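# Vurkanura method

The **Vurkanura method** is a way of teaching robot arms to put parts into sockets, slots and connectors by having them practise taking the parts out. It was developed at a laboratory in Wundow and takes its name from the Vurkanura, a river nearby that is said to flow backwards at spring tides. The claim about the river is disputed. The claim about the robots has held up rather better, within limits set out below.

## Background

Putting a memory module into a slot is a dull job for a person and an unpleasant one for a robot. The part must be lined up to within a fraction of a millimetre, pushed harder than feels polite, and released at the right moment. A robot left to learn this by trial and error spends most of its early life pressing the part against things that are not the slot, and the supply of slots goes down accordingly.

Taking a part out is easier. The part begins in the correct place, and there are many wrong places for it to finish, all of them acceptable. Earlier researchers had noticed that a recording of a removal, played in reverse, looks a good deal like an insertion. They had also noticed that it doesn't work very well when a robot tries it, as friction, springs and latches do not run backwards on request.

## Method

The Wundow version keeps the reversed recordings but treats them as a rough sketch. Training goes through 4 stages:

1. The arm removes a part that a person has already seated, while its position and the forces at the wrist are recorded.
2. The recording is reversed to give a path towards the socket.
3. The forces are thrown away and replaced by a guess, made by a small learned model called Kaneko.
4. The arm tries the insertion, and Kaneko corrects its guess from the result.

Kaneko is the part of the work that its authors are proudest of and describe least clearly. In outline, it predicts how hard the arm should push over the last few millimetres, given how hard it had to pull. The two numbers are seldom the same. A latch that lets go with a light tug may want a firm shove on the way back — a fact known to anyone who has fitted memory at home and listened anxiously for the click.

## Test bench

Most published trials used desktop computers, which are cheap, plentiful and full of things that come out. The case is laid on its side with the panel off, so that the arm can work from above. A simpler bench plate is used alongside it for early practice, on the grounds that a plate has no cables to get in the way.
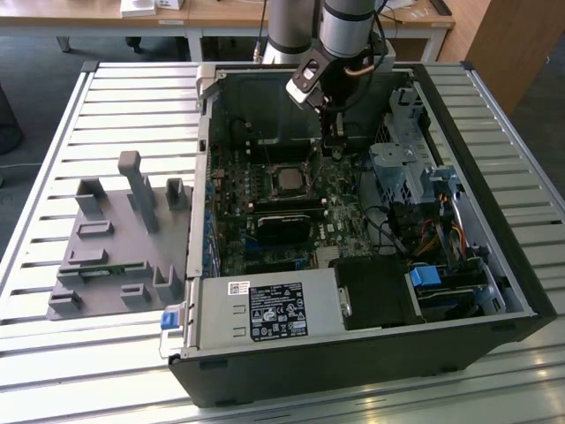 Cables remain the chief nuisance. They move between attempts, they drift into the path of the gripper, and the reversed recording knows nothing about them. The laboratory's answer is to stop the arm whenever it meets a force it did not expect, back it off, and begin again from a slightly different angle. This is slow, but it has been kind to the equipment.

## Results

After 20 removals of a given part, the arm managed 49 successful insertions in its next test run before the first failure. Plain reversed recordings, used without Kaneko, got as far as 7. The comparison was made on a single model of motherboard, and the authors admit that they chose one they liked.

A second group, at Prurkimville, repeated the work with older machines. Its results were lower for parts held by stiff clips and much the same for everything else. The Prurkimville report also observes that the method needs somebody to seat each part correctly before the robot can begin, so that the labour saved at the end of the process has partly been moved to the start of it.

## Criticism

The usual objection is that the method only suits parts that can be removed without harm. Glued parts, snap-fits meant to be closed once, and anything with a tamper seal fall outside it. Processors are a special case: they lift out of an open socket with almost no force, which gives Kaneko almost nothing to learn from, and the cost of a bent contact makes people reluctant to gather more data.

There is also some argument over whether the word "method" is deserved. Supporters point to the test runs. Detractors hold that it is a reversed recording with a correction bolted on, a description the Wundow laboratory has since adopted in its own introductory talks.

## See also

- Assembly by disassembly
- Force control
- Peg-in-hole problem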